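6 min read

I spent most of June rewriting the house rules for our robot bench, and I have opinions now. So many opinions! You've been warned.

Some background for anyone new to this blog. I work in a small lab in Privville, and what we do all day is get pairs of arms to sort, stack and pass around ordinary household stuff. The project is called Kultus (I didn't pick the name, please don't write to me about the name). When I joined, the rules for running the arms were a single sheet taped inside a cupboard door. It said things like "be sensible near the arms" and "tidy up." The rest lived in the head of Annag Strachan, who set the bench up in the first place and who was, at that point, about to go on leave for the whole month. So I got the job of writing it all down.

My first draft was 3000 words long. I was very proud of it. I had a section on footwear. Annag read it on the train and sent back one line: "Who is going to read this with a hand on the stop button?" Fair. I sulked for an afternoon and then cut it to around 500 words, and that's the version we're using.

A few things survived the cut, and I'd argue for all of them anywhere.

Say it out loud before you power up. You say "arms live," you wait, and somebody says "clear" back. If you're alone you don't run at full speed, full stop. I felt ridiculous doing this for the first week. Mahnaz Shahbazi came from a machine shop and had been doing a version of it for years, so she just did it in a big cheerful voice until the rest of us stopped mumbling.

Hands stay out while the motors are on. Yes, even when you only want to nudge one thing an inch to the left. ESPECIALLY then. Every near miss in our old notebook is a nudge. The rule used to say "avoid reaching in," and I've come to hate the word avoid in a rule, since everyone reads it as "go ahead, but feel a bit guilty." It now says stop, reach, step back, call it, start.

Test the stop button at the start of every session. Press it, watch the arms go dead, reset. It takes less than 30 seconds and I will die on this hill. We argued for ages over whether once a day was enough, and what settled it was that people swap over at lunch and the afternoon person never knows if the morning person did it.

Then there's the floor. I had nothing about the floor in my draft and it's the bit I'm most embarrassed about. I'd gone on for paragraphs about grippers and pinch points, and meanwhile we all walk around that bench carrying things, looking at the arms and not at our feet. Urquhart, the outfit that comes in to look over our setup, asked me one question, which was "where do people stand?" and I didn't have an answer. So now there's a rule for it: know where your feet are going to be before you start, and walk the route once with your eyes down, checking for cables. Cables that cross a walkway get moved or taped. If you can't do either, you say so to the next person.

The one that caused the most grumbling is the layout rule. Between runs, you put the objects back by hand in a new arrangement, and you're meant to make it messy. Turn things, tilt them, let one stick out over the side. People love a neat grid! I love a neat grid. But if the arms only ever meet neat grids then all we've learned is that they can cope with my tidy streak.
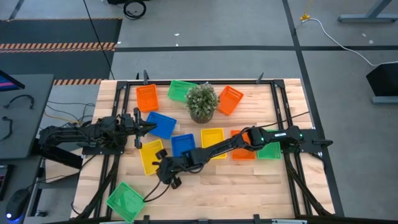
Where I went wrong, I think, was trying to write down how messy. I had a whole table of angles. Mahnaz crossed it out and wrote "would your kitchen look like this on a bad day?" and everyone understood it right away, so in it went. The one limit we kept is that nothing gets placed where you'd have to lean across an arm to fetch it back.

We ended up with 9 rules. They're printed big and they're at eye level by the switch, out of the cupboard at last. A friend over at Pleltmont asked for a copy and has already told me rule four is badly worded, and she's right, it is. I'm fixing it this week. Annag's back tomorrow and I'm a little nervous about what she'll do with her red pen.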